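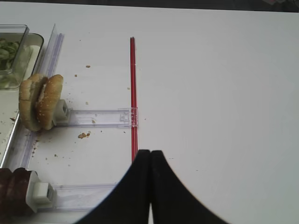

Securing a Load for the Drive Home: Household and Workshop Tips

Dekari Household Advice Service
Updated Sun 14 September

Residents who move lumber, furniture or yard waste in a pickup or on a small trailer are responsible for everything that leaves the vehicle on the way. The following guidance was prepared by Austra Bite of the Dekari workshop program and applies to private vehicles only. Commercial haulers should consult their own safety officer.

Before loading

Read the payload figure on the label inside the driver's door. It includes passengers. A trailer has its own plate, and the lower of the two limits governs. The program's loan trailer at Brirkaleck is plated at 3,110 pounds gross, trailer and cargo together, and will not be released to a vehicle rated below that weight.

Sweep the bed. Gravel and sawdust let a load slide, and loose grit blows into the windshield of the car behind.

Check each strap along its full length. A strap with a cut edge, a burned spot or a pulled seam should be thrown away. Do not knot a damaged strap and return it to service.

Placing the load

Heavy items go on the floor, against the front wall of the bed. On a single-axle trailer, place a little more than half of the weight ahead of the axle. A trailer loaded toward the rear may sway at highway speed.

Stand mattresses on edge between two solid pieces of furniture. A mattress tied flat on a roof with twine is the item most often reported lost on the Doltden road.

Remove drawers and shelves, or tape them shut with painter's tape, which will not lift the finish.

Tying down

Use at least 2 straps on any item longer than the bed is wide. Cross them over tall pieces. Ratchet straps should be snug; overtightening will crush cardboard and bow a tabletop. Fold a towel under the strap at every sharp corner.

Cover leaves, foam and empty boxes with a net or a tarp. Tuck the front edge of the tarp under the load so that wind cannot lift it.

Boards extending past the tailgate require a red flag by day and a red light after dark. Local limits on overhang vary and should be confirmed before the trip.

On the road

Stop after the first 3 miles and retighten every strap. Stop again after each 20 miles. No person may ride with the cargo, on the bumper or on the trailer for any distance, including within a driveway.

Storing straps

Rinse off road salt in January and hang straps indoors to dry. Apply a drop of light oil to the ratchet pin and keep oil off the webbing.

Questions about trailer loans should be directed to Līga Sakalauskas at the Vītola office.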